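Reading the Room: Notes for Session 4
Interiors and Habit (evening module)
Tutor: Kanokwan Srithong

Last week we dealt with chairs and the grudges people hold against them. This week is about flat surfaces, and why they fill up. Please read the Moulin chapter before the discussion, or at least carry it in with a convincing crease down the spine.

A flat surface at hip height is an invitation. Post lands on it, then keys, then the thing you meant to take back to the shop in November. Surachet Mahawong, in the essay we looked at in Session 2, calls this "settling", as if household goods were silt. He kept a diary of one hall shelf in Brerurgate for 60 days. It is duller than it sounds and well worth your time.

Designers have tried to fight settling in several ways. Sloping tops were popular for a while and mostly taught people to buy things with rubber feet. Narrow shelves work better, until someone discovers stacking. The method that interests us is the placeholder: one small object, put down early, which makes the next object feel like an intruder. A bowl will not do, for obvious reasons. A plant often will.

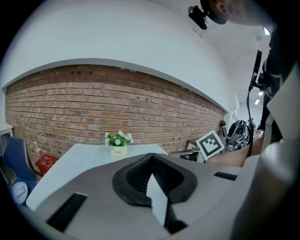 Fig. 1. White table with a small potted plant near the back edge.

Position matters. An object at the front gets moved the first time anyone wants to write a cheque, and once moved it has lost its authority. Further back it can stay for years. Mahawong thinks the middle is stronger than the corner, as a corner plant leaves the remaining space looking like a vacancy. I am less sure. My own corner plant has held off the council tax letters since spring, though the windowsill has suffered.

Note the difference between clear and cleared. A clear surface was planned that way. A cleared one is waiting for guests to leave. Exam scripts that treat the two as the same will make me sad, and I mark 200 of them.

For next time: choose a surface you live with and write 420 words on what settles there and who puts it down. Please don't tidy it first. Those of you doing the Wellamska reading instead should start at the section on mantelpieces and skip the poem.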